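# Clornusis finger wrap kit

I get more mail about this kit than about anything else we sell, so I've finally put it all on one page. It's tape, a strip of backing foam and a card with the winding pattern on it. That's the whole product! What people really want to know is why we bothered, and the answer is a research result I'm still a bit giddy over.

Back in January Lorenz Widmer and I were training a policy on kitchen work at our Ploda bench, mostly dishes and flat panels. We had a big pile of teleoperated demos and a policy that was fine on mugs and hopeless on plates. Our hunch was that the bare fingers were slipping a tiny bit on every rim grasp, and the human driver was correcting for it without noticing, and the policy was learning the corrections (badly). So we tried making the fingers duller and grippier and collecting everything over again.

The plate task is a plain one. Come in at the rim, get one finger on each side of the raised lip, close, hold. We leave water on the plates on purpose, the way they'd come out of a sink.

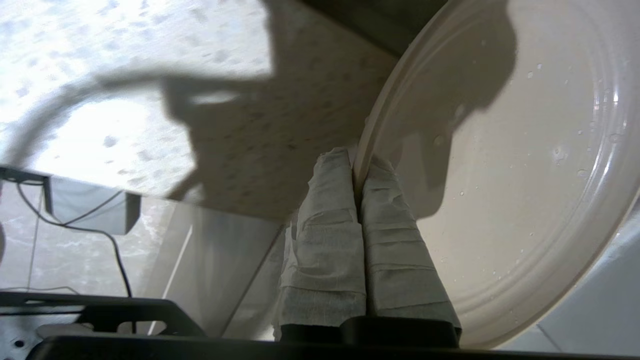 We collected 2624 wrapped episodes and kept 2605 of them after throwing out the ones where the logging dropped out. The bare-finger set was already sitting on disk and we cut it down to the same 2605, so the two policies saw the same amount of data. Same network, same training recipe, same wrist camera. Then 80 test grasps each, with the order shuffled so neither of us knew which policy was running (Lorenz wrote the shuffler and I wasn't allowed to look at it).

The wrapped policy held the plate in 71 of the 80. The bare one managed 52. I made Lorenz run the tally again before I'd believe it.

Now, the part I find more interesting is panels. A flat panel overhead gives you hardly anything to pinch, so the fingers go in close together at the lower edge, from underneath, and the wrist camera is looking up at a big gray surface with the arm's own shadow all over it. I was sure the wrap would hurt us there, with white fingers going bright and throwing the exposure off.
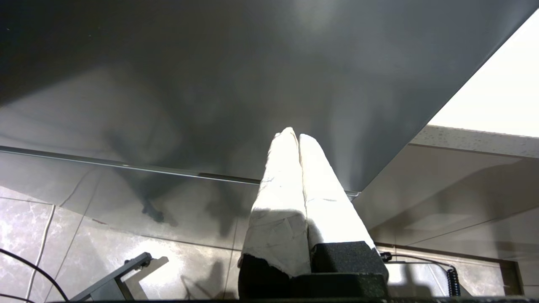
Kaisu Kettunen wrote in to say that she'd seen exactly the exposure problem I was worried about, on her own arm, and that it went away once she locked the camera's exposure instead of leaving it on auto. She also thinks our panel numbers would look better if we'd tested at more than one time of day. Fair point! We ran all of ours in the afternoon, and I've asked her to send me her settings so I can add them to the card.

For what it's worth, our panel result was a wash. The two policies came out within a couple of grasps of each other, and I wouldn't read anything into it. If your work is all panels and doors, save your money.

What did change on panels was the contact. With padding on the fingers you can touch the edge a little early and the arm doesn't complain, where bare fingers would trip the force limit and stop the episode. Fewer stops meant I could collect for longer stretches before needing a coffee, which I count as a result even if Eyvindur Ravn won't let me put it in the write-up.
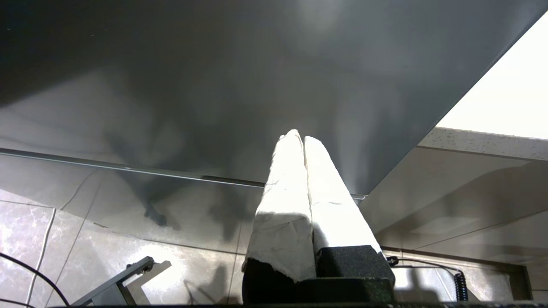
Wear is the other thing I get asked about. The wrap does not stay pretty. It wrinkles, it picks up smudges, and the lower edge is where it goes ragged first. We kept collecting on scruffy wraps because we wanted the policy to see them at every stage, and I'd suggest you do the same. A policy trained only on fresh white tape got noticeably fussier in a quick side test we did (too small to publish, so take it as gossip).

**In the box**

- One roll of off-white crepe-style fabric tape
- Backing foam, precut for two fingers
- Winding card, now with the overlap marked
- A code for the wrapped dataset and both sets of trained weights

**Fits:** the Cingate parallel gripper and the Orellana short-finger version. Long fingers work too, but you'll go through the roll faster.

**Order number:** 3838

Wind from the mount toward the tip and keep the bands overlapping. Leave the very tip a bit loose so it can squash. Re-zero the gripper width afterward, please, or your closed position will be wrong and you'll write me an annoyed email.

Orders placed by Friday noon go out that afternoon. Pascual Riquelme handles shipping, and I answer the questions about the data.

Ivana Yáñez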